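Cistero Home Help Forum
Laundry and Clothing Care

Sweatshirts coming out of the drawer creased and smelling a bit stale, what am I doing wrong?

zurnonow_nan
Posted 20 September 2025

Hello everyone, I've been reading along on this site for ages and have finally made an account, so please be gentle with me! We moved into an older house in February, and ever since then I've had trouble with my cotton sweatshirts. I wash them on warm with everything else, dry them on medium, fold them and put them in the bottom two drawers of a big old dresser that came from my mother-in-law. A few weeks later I pull one out and it has a hard crease right down the front, and there's a smell to it. It isn't exactly mildew. It's more like the inside of a suitcase.

I've tried dryer sheets in the drawers (made it worse, now it's suitcase and fake lavender), and I've tried a second rinse. My husband says he can't smell a thing, but he also can't smell burnt toast, so I don't put much weight on that. The dresser is on an outside wall if that makes any difference. I have far too many of these sweatshirts, and I'm fond of nearly all of them, so please don't tell me to just get rid of some. Thank you in advance to anybody who takes the time.

Tobacco_Barn_66
Posted the same day

Bag of charcoal in each drawer. Pull the dresser a few inches off the wall. Quit using dryer sheets, they leave a coating. Done.

Elis Pritchard
Helper, 300 replies

Hi there and welcome! I'm so glad you decided to post. I think you have two separate problems that happen to be living in the same dresser, so let me take them one at a time, and forgive me if I go on a bit.

First the smell. Old dressers soak up whatever they've been near for years, and the bottom drawers on an outside wall are the worst spot in the room for it. Take the drawers all the way out and wipe them down inside and underneath with a cloth that's been wrung out in half white vinegar and half water. Don't soak the wood. Then leave them standing on their ends somewhere airy for a couple of days, longer if your weather is as damp as ours has been. While they're out, shine a flashlight at the back of the dresser and feel the wall behind it. If the wall feels clammy you'll want to deal with that before anything else, and the charcoal the fellow up there suggested won't fix it (though it's a nice thing to have once everything is dry, I use it myself).

I'd also look hard at the dryer. Thick sweatshirts fool you. They come out hot and feel dry all over, and then the cuffs and the waistband turn out to be holding on to a little damp, and you fold that right up inside. I give mine a good shake and lay them over the back of a chair until after supper before they go anywhere near a drawer. My sister thinks I'm fussy, but she borrows my sweatshirts, so there you go.

Now the crease. You're probably folding down the middle first, the way you'd fold a towel. Lay the sweatshirt out face down on a table, smooth it with your palms, and bring one sleeve straight across the upper back.

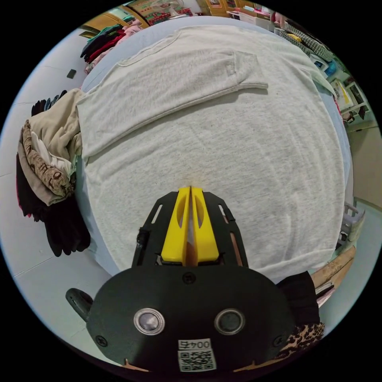
Then do the same with the other sleeve, so they lie flat over each other and don't bunch at the shoulder. Fold in the sides a little if your drawer is narrow, then bring the hem up in thirds. The folds end up across the body, where they relax in a few minutes of wearing, and you never get that line down the front. Try not to pack the drawer tight either. I know you said not to tell you to get rid of any, and I won't! But maybe the out-of-season ones could go on a closet shelf.

One more thing, go easy on the detergent. I used twice what I needed for years, and the leftover soap gets a smell all its own. Do write back and let us know how the wall looks.

lomadix_lou
Posted the next morning

Agree with Elis about too much soap. I had the same suitcase smell and it was the washer. Run it empty on hot with the lid gasket wiped out first. Also I roll mine instead of folding, but they do take up more room that way and my drawers stick, so maybe don't listen to me on that part.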